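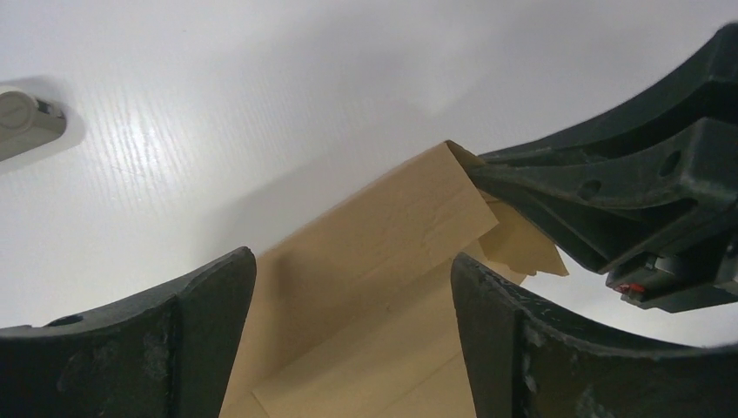 Rorham Seed Library Opens Its Doors to the Whole County

RORHAM, 4/15/23 – The Rorham Seed Library is growing! Starting this month, anyone who lives in the county can borrow vegetable, herb and flower seeds free of charge, with no library card and no waiting list. Until now the collection was open only to residents of Rorham itself.

The library holds 1,695 packets covering over 500 varieties, from everyday pole beans and zucchini to a few real rarities. Gardeners will be glad to see the Vekatwood tomato back on the list after two poor seasons – it's a small, ribbed, orange-red fruit that keeps well and makes a wonderful sauce.

"I grew up with my grandmother's peppers drying on the porch, and I still plant the same kind," said Berkay Coşkun, who runs the seed library. "When somebody brings back an envelope of seeds they saved themselves, with their own handwriting on the front, it makes my whole week. Now we get to do that with our neighbors in Drirnton and Gezer too, and I can't wait to see what they've got in their yards."

Borrowers may take up to 11 packets per household each season. Returning seed in the fall is welcome but not required, and first-time growers are encouraged to start with peas, lettuce or beans, which are the easiest to save. Squash and corn cross with whatever is growing nearby, so please ask at the desk before saving those.

Two new pickup points, in Drirnton and Gezer, will carry a smaller selection of 48 varieties picked for short growing seasons and heavy soil. Both will restock in August for fall planting, with kale, spinach, turnips and plenty of garlic to go around.

The main collection is upstairs at the Rorham public library and is open whenever the building is. Seed-saving handouts are available at the desk in English and Spanish.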